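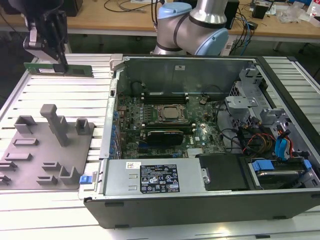 Varkberg extends desktop refurbishment program to Kilevau

Varkberg will begin accepting used desktop computers at its Kilevau site in December, the company said. The site will take tower and small form factor machines from schools, clinics and town offices. Laptops and monitors will continue to go to Motaung.

Incoming machines are logged by serial number and started once on a test supply. Units that fail to start are opened and checked for faults in the power supply, memory and processor before any part is ordered. Storage drives are erased and the erase report is stored with the machine record. Drives that cannot be erased are shredded.

Kilevau has capacity for 200 machines a month. Minimum specification for resale is a processor with 4 cores and a working network port. Machines below that level are stripped for parts, and the remaining metal and boards are sold to a licensed recycler.

"Memory faults are the most common thing we see in towers, and they are cheap to fix," said Irfan Nugroho, operations manager at Varkberg. "Failed boards are different. We do not repair those in house."

In a trial run with donated office machines, 47 percent of the units that arrived dead were returned to working order. Average bench time was over 2 hours per unit, including cleaning.

Refurbished machines are sold under the Skoltent name with a one-year warranty on parts. Prices have not been announced. Organizations that want to send equipment must book a delivery slot in advance. Loads that arrive without a booking will be turned away.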